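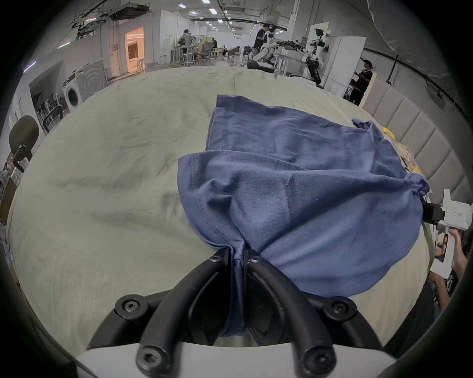 Bedroom Safety Checklist - Furnished Unit 12, Collska House

Inspected June 3, 2026. Form revised in May. Marks: P = pass, F = fail, N = not tested.

1. Smoke alarm, ceiling - P. Test button held until it sounded. Battery sealed type.

2. Window opening limiter - F. Left sash opens past the stop. Screw missing from the bracket. Order part from Dreditz, stock no. 876.

3. Outlets and cords - P. No scorching, cover plates tight. Extension cord behind the nightstand removed - not permitted under house rules.

4. Bed frame and slats - P. Center leg touches the floor. Two bolts at the headboard retightened.

5. Mattress and bedding - P. Fire label present and legible. Seams checked for insects on all sides, none found. Clothing left on a bed is not a finding.
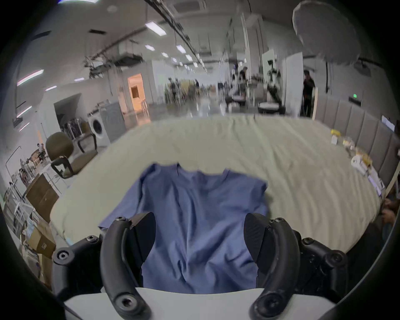

Tsang: Does item 5 cover the underside of the mattress as well? The old form had a separate line for it, and I would like that line back.

Reply: The underside is included in "all sides." A separate line will be added to the next revision.

6. Wardrobe anchor - F. Strap fitted but slack. Wall plug pulls out by hand. Refit into the stud.

7. Heater clearance - P. Over 17 inches to the nearest fabric.

8. Door closer - N. Arm disconnected for painting. Retest when refitted.

Open items: 2, 6, 8. Unit may stay occupied with the left sash locked shut. Key to the sash lock is held at the Mivero desk.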